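Awuor Urio
Wednesday, August 14, 2024

A thread on household paper. I've been sorting mine since March and I'm mostly done, so I'm writing down what worked before I forget it.

Starting point was 7 boxes in the hall closet. Bills, school letters, manuals, two leases, my mother's letters, and a lot of envelopes with other envelopes inside.

First thing I did was empty the envelopes. I didn't read anything or decide anything. I opened them, flattened what was inside, and recycled the envelopes. That took two evenings and got rid of more than a box.

Second pass was by sender, not by year. I had tried by year before and quit each time. By sender is quick because you can see the letterhead without reading. Bank, landlord, school, clinic, everything else.

"Everything else" was the biggest pile, as Lilian Rugemalira warned me it would be. She told me to leave it until last and she was right.

Manuals: I kept the ones for things we still own and that aren't online. I kept a manual for a Trurodis sewing machine we gave away years ago — no reason, I like the drawings.

Receipts were hard. Most had faded to blank. If I couldn't read it, it went. If it was for something with a warranty still running, I wrote the item and the date on the back in pencil and clipped it to the manual.

Tax papers are in one folder per year with the year on the front in thick marker. I looked up how long I have to keep them and wrote that on the inside of the folder too. Look this up for where you live, I'm not going to give you a number.

Letters I didn't sort. They went in one box with a lid. I started reading them on a Sunday afternoon and lost the rest of the day, so the lid stays on for now.

The other half of the problem is where new paper lands when it comes into the house. Ours landed on the desk, then slid behind the laptop, then onto the floor.

Shelves over a desk helped more than any filing system. 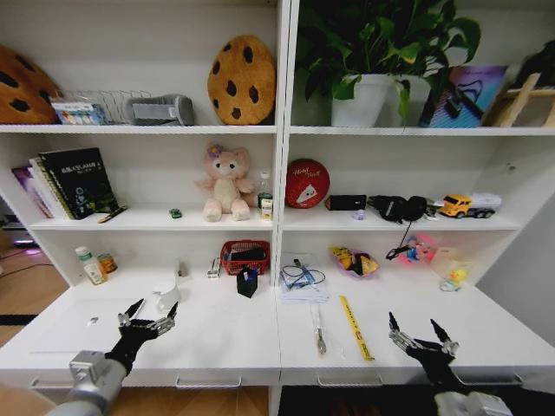
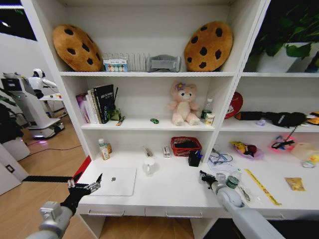
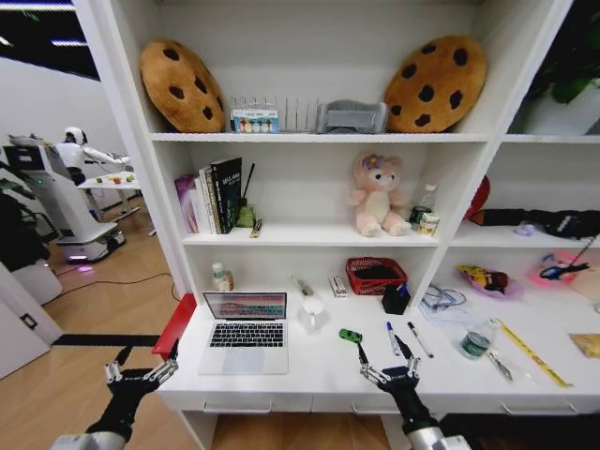 White shelving over a desk surface, cookie cushions on the top shelf.

The same issue has a long piece by Dennis Rotich on small home offices. He puts the in-tray at eye level when you're sitting. I tried it. You do see it more. You also get used to it, so I moved it back down to the right of the keyboard after a few weeks.

He also says to go through the tray on a fixed day. I do it when the kettle is on. If it takes longer than the kettle, it can wait.

People asked about scanning. I scanned 80 pages and stopped. I named the first ones carefully and the rest are called scan, scan 2, scan 3. I can't find anything in there. The paper copies I can find.

What I would scan again: leases, birth certificates, vaccination records, the car title. Keep the originals as well. Mine are in a zip pouch in the bedroom, and Peninah Mussa next door knows which drawer.

School paper is its own thing. Art goes on the fridge until the magnet gives up. Forms get signed the day they come home, standing up, with the pen that lives on a string by the door.

Chaiwat Onsri asked in the replies what folders I use. Plain manila, the cheapest at Chege. The tabs bend after a while. The plastic ones from Usier are stiffer but they slide around when stacked, and I couldn't write on them.

Labels: write what you would say out loud. Mine used to say "Utilities" and I never once looked there for the water bill. Now it says "Water and electric" and I go straight to it.

Still to do: one box of photos, and a bag of cords with a warranty card in it somewhere.

Adding one more since it came up twice. The shredder. I borrowed one and it overheated every few minutes. I ended up soaking the old bank statements in a bucket overnight and putting the mush in the trash. Slow but quiet.

I'll post again when the photos are sorted. Don't expect it this month.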